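Switching the office to paper cups: storage and shelf life

Sun 23 April

The Greltia order came in at the end of February and I have now worked through 2 sleeves of it. Wall stiffness is fine. The seam held with coffee at 90 C for 28 minutes, after which the base began to soften. The Leblanc cups we bought before gave up at 21.

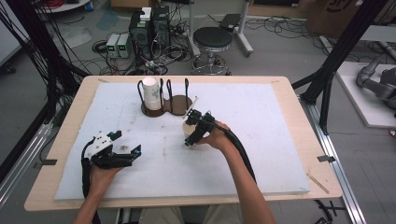

Storage

Paper stock takes up moisture from the air, and a damp cup loses stiffness at the rim first. Keep sleeves closed until needed and off the floor – a shelf away from the sink is enough.

Akico sells a sealed dispenser for this. I have not bought one. A lidded bin from Gavier does the same job and is easier to wipe out. 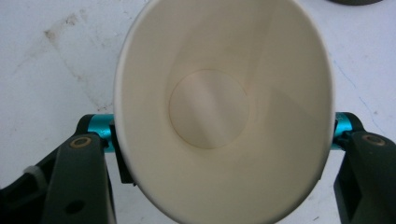

Old sleeves go to the front of the shelf, new ones behind. I write the delivery month on the plastic with a marker.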